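Storage for a small flat, crates or plastic?
Home and Garden > Tidying and storage
Page 1 of 1

brilleck_b
Moving into a one bed in May, basically no cupboards. One in the hall with the meter in it and thats it. Need somewhere for winter coats, tools, spare bedding, 6 boxes of books I won't part with. Do I buy a load of lidded plastic bins or go for wooden crates? Budget not huge. Floor is a bit uneven, old building.
Biljana

sidau
Plastic, every time. Lids. Dust gets into everything otherwise. Did our whole spare room in plastic two years ago, no regrets.

kahsay23
Disagree. Plastic sweats. Put wool jumpers in a lidded bin against an outside wall and they came out smelling like a pond. Crates let the air through. Also look nicer if they're on show, which in a one bed they will be.

sidau
They sweat if you put stuff away damp. Air it first, job done. And your crates let the moths through as well as the air.

kahsay23
Never had a moth.

sidau
Yet.

Miltard
Books: whatever you pick, go small. I filled a big bin with hardbacks and couldn't shift it, ended up emptying half on the landing at 11pm with the neighbour stepping over me. Small crates, one layer of books, spines up.

brilleck_b
Good point re books. What about under the bed? Got 12 inches clearance once the legs go on.

Miltard
Flat bins on wheels for that. Measure with the matress on, ours sags in the middle and we lost a good bit.

icocco
Bit late but I'd say do both. Heavy stuff in crates at the bottom, bins with lids on top for anything that needs keeping clean. You get air under the bins and they're off the floor if there's a leak. Had a leak. Ask me how I know.

sidau
Fine until you want something out of the crate and have to lift the lot.

icocco
So put the stuff you never want in the crate. Christmas things, old paperwork, the fondue set. Same rough idea:

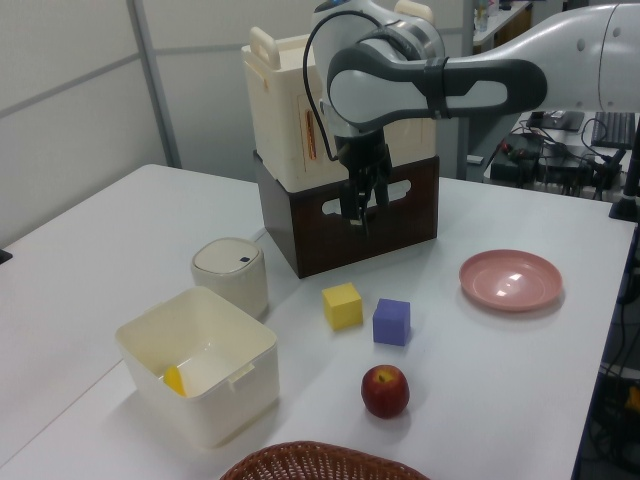

Lidded bin on top, crate underneath

Handle holes on the front of the crate, so you can get your fingers in and drag it out. Get ones with proper holes, the ones with rope handles dig into your hands something awful.
Italo

kahsay23
Could live with that. I'd still put jumpers in the crate and books elsewhere.

sidau
Wouldn't go more than one bin up on an uneven floor. Two at most if they're the same make and the lids lock together. Mixed makes slide about.

brilleck_b
Ok liking the crate + bin idea. Anyone sanded and waxed crates? Rough ones snag everything, my mum's have had two pairs of my tights.

Miltard
Quick once over with medium paper, then fine, wipe down, wax if you can be bothered. Do it outside. I did mine in the kitchen and was finding dust in the toaster for weeks.

kahsay23
Skip wax if clothes are going in, smell hangs about for ages. Old pillowcase as a liner does the job.

sidau
Or buy a plastic one and spend the afternoon in the pub.

brilleck_b
Ha. Tempting. Will get two crates and a couple of bins and see how it goes. Still no idea where the hoover lives.

icocco
Behind the door. Hoover always lives behind the door.

Thread viewed 954 times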